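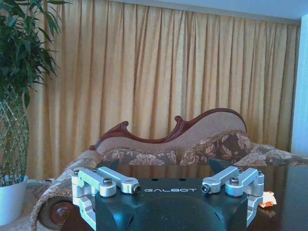
*Wrist camera view, gripper just above the coffee-coloured table. The orange and white wrapper on the right is the thing to be picked up.*

I've spent most of February collecting pick-up examples in other people's living rooms, and a few readers asked what that involves day to day. It's slow work and a lot of it is bookkeeping, but I've learned enough to fill a post.

The job is called Fulness. It's a tidying task: small light rubbish on tables, shelves and seats, to be picked up and dropped in a bin. The learning system gets the view from the wrist, the position of the arm and how far open the fingers are, and it has to work out the next small movement from those. My part is to drive the arm by hand with a pair of controllers and produce good examples for it to copy. Kha Nghiêm trains the model and tells me what it's short of.

The target for this round was 300 usable examples of crumpled wrappers on hard surfaces. I ended up with 271. I'll come to the missing ones.

**Why wrappers**

The first round was all boxes and cups, and the model got decent at those. Then Kha tried it on a sweet wrapper and the fingers closed on air, time after time. A box tells you where its sides are. A crumpled wrapper has no proper sides, it changes shape when you touch it, and it weighs so little that a brush from one fingertip sends it across the table. So we needed a lot of wrappers, crumpled differently each time, in rooms that didn't look like our test bench.

We also needed shiny tables. Our bench is matt grey. On a dark glossy table the cushions and the light from the room show up again in the surface, and the early model would sometimes head for a reflection. Beverley Oakley found us a room with a table like that, a carved chaise longue behind it and long gold curtains. It's about as far from the bench as you could ask for. There's more pattern on the cushions alone than in the whole of our first round.

**How a session goes**

I start at nine. Setting up takes an hour if the floor is level and longer if it isn't. Then I do a check run, where I open and close the gripper, move the wrist through its range and play the recording back to see that picture and arm position line up in time. I skipped the check once in the first week and lost a morning's work to a clock that had drifted.

After that it's the same loop. Put the wrapper down. Move the arm to a starting pose, which the software picks so I don't fall into habits. Start recording. Drive in, line up, lower, close, lift, carry to the bin, open. Stop recording. Mark it as good, poor or failed, and type a note if there's anything odd. Then crumple the wrapper again and put it somewhere else.

A good one takes me less than half a minute to drive. With the resetting and the notes it comes to a good deal more, and my hands get tired before my patience does. I stop every 16 examples, which is a number I arrived at by looking at where my own marks began to slip.

**What counts as good**

Kha and I argued over this at the start. I was throwing out anything where I hesitated or had to come back for a second try. Kha wanted those kept, provided the second try worked, on the grounds that the model will miss sometimes as well and it has to have seen somebody recover. I've come round to it. We now keep them in their own folder, and I record some on purpose, starting with the fingers a little to one side.

What we do throw out:

- any run where I dragged the wrapper along the table to pin it against something
- any run where the fingertips pressed hard on the table top
- any run where I stopped to think for more than a couple of seconds partway down

The last one is the commonest. The recording doesn't know I was thinking. All it has is an arm that hung in the air for no reason, and the model will copy that too if it gets enough of it.

**The missing ones**

I recorded all 300 and marked them as I went. Lionel Cheetham then went through the lot with fresh eyes and took out 29. Most had the same fault. Seen from the wrist, the linkages on either side of the gripper take up a fair bit of the view, and if I came in from a bad angle the wrapper went behind one of them early and stayed there until the fingers closed. I could manage because I was standing in the room looking at it with my own eyes. The model only has the wrist view, so from where it sits those examples show a gripper closing on something it can't see.

I was annoyed for an afternoon and then I agreed with him. Since then I've been driving from the screen, with my back to the table. It was horrible for the first day. My failure rate went up and I knocked two wrappers on to the rug. By the third day I was nearly back to my old speed, and the approaches look better on playback. I come in higher and straighten up sooner.

If you're setting up something similar, I'd do that from the first morning. I wish I had.

**Next**

Declan Sedgwick has asked for the same wrappers on fabric, which I'm not looking forward to. A seat gives under the fingertips, so the height at which to stop is different every time, and a crumpled wrapper on a rose print is hard enough for me to spot. We'll probably do a short trial first and let Kha train on it before deciding how many to ask for.

I also need to buy more wrappers. They go soft after a day of handling and won't hold a crease, and that means eating up to a bag of toffees per session. Bradley Rowbotham has offered to help with those.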